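Folding and sorting assistant, Loster Clothing Room
Part-time, paid, starting in the new year

We're looking for someone who likes clothes, likes people and doesn't mind a basket that fills up again as soon as you turn your back! Loster passes on good secondhand clothing to families across Rultlow, and every piece gets looked over and folded before it goes out. In September we sent out 551 bags, our busiest month yet.

Most of what comes through is everyday stuff – T-shirts, sweatshirts, school things, plenty of it with printing on the front. You'd pick up each piece, shake it out, check the seams and the print, and decide where it goes.

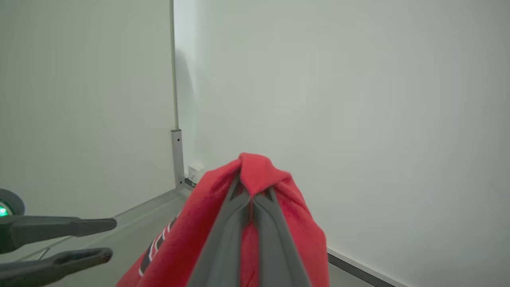 What you'll be doing

Emptying the laundry baskets and sorting by size
Folding to our standard fold (Anneliese Ruppert will teach you, and she's very patient)
Setting aside anything that needs a button or a stitch
Packing bags from the request slips

Shifts are five hours, two or three a week, and we're pretty flexible about which ones. No experience needed. Some of our best folders came to us having never folded anything neatly in their lives, so please don't let that stop you.

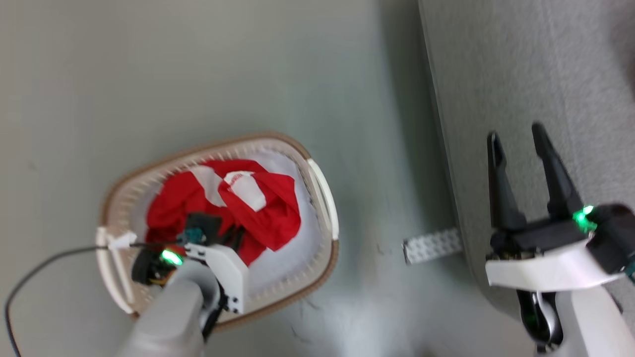
You should be comfortable bending and lifting, and happy to work alongside other people with the radio on. If you can sew a little, tell us, we'd love that. Training is paid from the first hour, and you'll get 50 percent off at our Rasness store.

To apply, send Naveed Yousafzai a few lines about yourself and the hours you can work. A résumé is fine but not required. Applications close December 28, 2018, and Naveed will get back to everyone who writes.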